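Handheld gripper, swapping fingers: printed pads vs soft pads vs just buying the Plerel ones?

Forum > Grippers and End Effectors > Build Talk

plerel_skeptic
Joined: April
Posts: 41

OK, so I've been going back and forth on this for weeks and I need some people to argue with. I have the handheld parallel gripper (the trigger one, camera on top, looking down past the fingers) and I've been doing pick and place with it in my kitchen and hallway, mostly small stuff, sponges, mugs, dog toys. The arm that has to copy all this has the same finger mount, so whatever I put on the handheld has to go on the arm too.

I've got three options on the bench right now:

Stock printed fingers with the flat block pads, the ones from the Mudero files.
Same arms, but with a cast soft pad that slides over the block.
The Plerel finned fingers, which cost way more than I want to admit to my wife.

The finned ones are gorgeous on mugs. They wrap, they forgive you when you come in crooked, I love them. But on flat stuff they're terrible! Try getting a playing card or a thin sponge off the floor with them and you'll be there all night. The block pads get under things because they have an actual edge.

And the edge is also the problem. 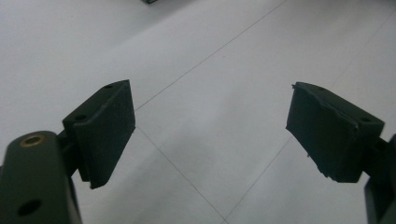 So the question is whether it matters that the two sides don't match anymore. The left pad still has its nice straight edges and the right one is chipped all down the inner side, with a bit torn along the top. It still closes fine. I can still pick up everything I could before, as far as I can tell. But I'm recording with this thing, and the pads are in view the entire time, and I keep wondering if I'm training a policy on a ragged silhouette that won't be there once I print a new pair.

Do I swap now and throw out what I have, swap now and mix, or run it into the ground?

---

YuzhenGu
Joined: April
Posts: 600

Swap now and mix. I wouldn't throw anything out over a chipped pad. Your policy is going to see different light, different floors, different everything, and the outline of one finger is pretty low on my list of worries. If anything, a bit of variety there is good for you.

What I would worry about is why only one side is going. Are you dragging it? Most right-handed people I've watched lead with one finger when they scoop low, and that finger eats the grout lines.

---

plerel_skeptic

Ha, yes, I'm right-handed, and yes, I probably scoop. I'll watch myself next time.

---

carmela_a
Joined: April
Posts: 212

I'm going to disagree with Yuzhen a little. The look of it, sure, fine, I agree. But the contact isn't the same! If the inner edge is chipped then that's the exact bit that slides under a card or pinches a cable. We had a set like that on the arm at Ravunine and the thin-object picks got noticeably worse while the chunky ones stayed perfect, so it took us ages to notice. We were blaming the controller. We retuned the force limit twice (twice!) before Aurelio took the fingers off and ran his thumb down them.

So my vote is swap both sides, together, and keep a spare pair printed and sitting in a drawer. Mark which recordings used which pads, even if it's only a note in the folder name.

---

YuzhenGu

OK, that's fair for thin objects. Is OP doing thin objects though? A sponge isn't a card.

---

plerel_skeptic

I'm doing both. The sponge is the flat cellulose kind, so it's halfway to a card when it's dry. I also want to get to envelopes eventually.

---

soler_aurelio
Joined: April
Posts: 88

Thumb guy here. Carmela is making me sound smarter than I was, I only took them off to clean them.

My two cents on the material: what are you printing those in, and in which direction? If the layers run across the pad face, the edge flakes off bit by bit every time it catches something. Lay the pad down flat so the layers run along the face and it holds up way better. I changed nothing else, same filament, same infill, and the second set is still on my handheld. It does leave an uglier surface on the ledge where the screw holes are, but who's looking?

Also please don't sand a chipped pad to make it match. I did that once and ended up with fingers that didn't meet in the middle.

---

plerel_skeptic

It's plain PLA and I printed them standing up, because they fit on the plate better that way. I feel seen. Redoing them flat this weekend.

Is it worth going to something tougher, or do I leave the filament alone and change one thing at a time?

---

soler_aurelio

One thing at a time. Otherwise you'll never know which one fixed it.

---

aitana.p
Joined: April
Posts: 2000

Coming at this from the other direction: I gave up on bare blocks entirely and went to the slip-on soft pads, and I don't miss them. The grip on shiny stuff is so much better. Mugs, glass jars, a waxed apple (don't ask me why the apple, it was what I had). With the hard blocks I had to squeeze until the finger arms bowed and with the soft ones I just close and lift.

The cost is that they're thick, so you lose some opening, and they pick up every hair in the house. I've got a cat. I wipe them down between sessions and they still look like a sweater.

For the edge thing, I trimmed the slip so it stops a little short of the tip. You get a hard corner for scooping and soft everywhere else. Best of both as far as I'm concerned, and I'm surprised more people don't do it.

---

carmela_a

Doesn't the step catch on things, where the soft part starts?

---

aitana.p

On fabric, yes. On hard objects I've never noticed. I cut it at a slant with a razor blade and that helped a lot.

---

YuzhenGu

I tried the slips and hated them, for the record. Mine rotated on the block after a while and then the pad faces weren't parallel, so everything I picked up twisted in the grip. Were yours glued?

---

aitana.p

Double-sided tape under them, the thin clear kind. Without it, yes, they wander. I should have said that in the first place.

---

puri_ibarra
Joined: April
Posts: 5

Long-time reader, hardly ever post. We run the finned Plerel fingers on one arm and blocks on another in our shop in Villanueva, same controller on both, and I'd say don't pick one. Pick by task. Our blocks do cards, lids and cable ends, and the fins do anything round. Swapping takes me a couple of minutes now that we have threaded inserts in the finger arms. Before the inserts it was a nightmare, the screws just chewed the plastic out and the fingers wobbled.

The thing that bit us was the camera, though. The fins stick out further, so they cover more of the picture when they're closed, and the model we trained on block footage had no idea where the tips were. It kept closing early, above the object. We ended up recording a fresh set for the fins, 4000 episodes between two of us, and I would not like to do that again.

---

plerel_skeptic

Oof. OK, that's the comment that's going to save me money. I was half planning to record with the blocks and then put the fins on the arm because they look cooler.

---

YuzhenGu

Please don't do that.

---

carmela_a

PLEASE don't do that.

---

plerel_skeptic
Edited 05/02/2025

Update, for anyone who finds this later. Printed a new pair flat the way Aurelio said, swapped both sides, kept all the old recordings and put the pad version in the folder names. The old pair is in the drawer.

First impression is that the cards are easier again, so Carmela gets the point there. I put a card on the tile and did it over and over with the old fingers and then the new ones, and with the old ones I kept getting it up on one corner and losing it. Mugs feel identical. I haven't retrained anything yet so I can't tell you who's right about the silhouette.

Aitana, I'm going to try your short slip next, with the tape. How far back from the tip did you cut it?

---

aitana.p

I never measured! A fingernail's width, give or take. Start long, you can always take more off.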